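PK2: Packaging and Materials Handling
Handout 5: Die-cut corrugated boxes, unfolding and reuse

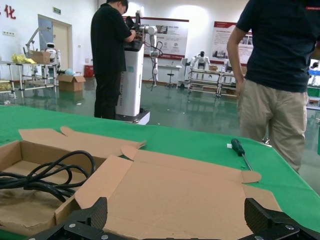 Figure 1. Corrugated box with flaps opened flat on a green-covered worktable; coiled black cable in the tray section.

1. Scope

Most small parts and cables reach the workshop in one-piece folding boxes made from a single sheet of corrugated board. The box is held shut by its own tabs and slots, with little or no tape. The handout covers how such a box is built, how to open it without spoiling it, and how to decide whether it goes back on the shelf or into the board cage. Taped regular slotted cases were dealt with in Handout 3 and are mentioned only for comparison.

2. Terms

Blank. The flat sheet after cutting and creasing, before any folding.

Panel. Any area of the blank bounded by creases or cut edges. The base panel carries the load.

Flap. A panel hinged on one crease only and free on its other sides.

Tab. A small projection on a flap or panel, usually with rounded corners so that it enters its slot without catching.

Notch. A cut-out in an edge, either to clear another panel or to receive a tab.

Tray. The base panel with its walls raised. A box with the lid laid back still has a tray if the walls have kept their fold.

Flute. The wavy inner layer of the board. Flute direction matters: a crease running along the flutes is less even than one running across them, and it tends to wander.

In Figure 1 the left part of the box is still a shallow tray with the walls standing. The large flap to the right has a rounded tab at one corner, and a flap with a notched edge lies behind the tray.

3. Opening

3.1 Clear the table over an area at least twice the length and width of the closed box. An opened blank takes up far more room than students expect, and a flap hanging over the table edge will bend where it has no crease.

3.2 Cut any tape or label that bridges a joint. Set the blade to the thickness of the board and no deeper.

3.3 Withdraw the front tabs first, pulling each one straight back out of its slot. Do not lever them with a screwdriver. The tip crushes the slot edge and the tab will not hold a second time.

3.4 Lift the lid and lay it back on its hinge crease. Let the side flaps fall outwards under their own weight.

3.5 Leave the tray walls standing until the contents have been checked against the delivery note. Small items stay inside the walls and do not roll off the table.

3.6 If the blank is to be stored flat, release the walls last, working from the corners inwards.

4. Cables kept in trays

An open tray is an acceptable short-term holder for a coiled cable on the bench. Coil the cable in its natural direction, with loops of similar size, and keep the loose end inside the walls where possible. A trailing end gets caught by sleeves and tools and pulls the whole tray along with it. For longer storage the coil must be tied and labelled. The Stesik hook-and-loop ties in the consumables drawer are suitable; wire ties are not, as they mark the sheath.

No cable is left in a tray overnight. Return coils to the rack by 5 p.m.

5. Stains and contamination

Corrugated board takes up oil quickly and does not give it back. A greasy patch on the inner liner is judged as follows.

Surface mark, board firm: may be reused for tools and hardware. Not to be used for paper, textiles or anything with an optical surface.

Dark patch, board firm: internal use only. Line with scrap paper.

Dark patch, board soft when pressed with the thumb: scrap.

The floor of the tray in Figure 1 has a dark greasy stain towards the near left. The photograph gives the position and the colour but does not settle the class, which depends on the thumb test. Students should note that a stain on the inner floor may or may not have reached the outer liner. Turn the box over and look.

Oiled board is kept apart from clean board. The clean cage is emptied by Bolach, who refuse mixed loads.

6. Crease life

A crease loses stiffness each time it is worked. In the October practical, sample boxes from two suppliers were opened and closed by hand until the lid no longer stayed shut unaided. The Deligiannis sample reached 31 cycles. The Uma sample was stopped at 300 with the tabs worn but still holding. The two boards were of different grades, so the results do not compare the designs. They do show that the tab and slot usually give out before the hinge crease does, and tabs should therefore be inspected first.

7. Inspection before reuse

Tabs: full outline, no delamination at the tip.
Slots: edges closed, no tearing at the ends.
Hinge creases: outer liner unbroken along the full length.
Walls: stand upright when folded.
Floor: classed under section 5.
Old labels: removed or fully covered.

A box that fails on tabs or slots alone can serve as an open tray. A box that fails on a hinge crease is scrapped.

8. Written work

Take one used box from the shelf. Draw the blank at a scale of 1:5, marking cut lines solid and creases dashed, and show the flute direction with an arrow. Label the base panel, each flap, and every tab with its matching slot. Add the stain class if any. Drawings without a flute arrow will be returned unmarked.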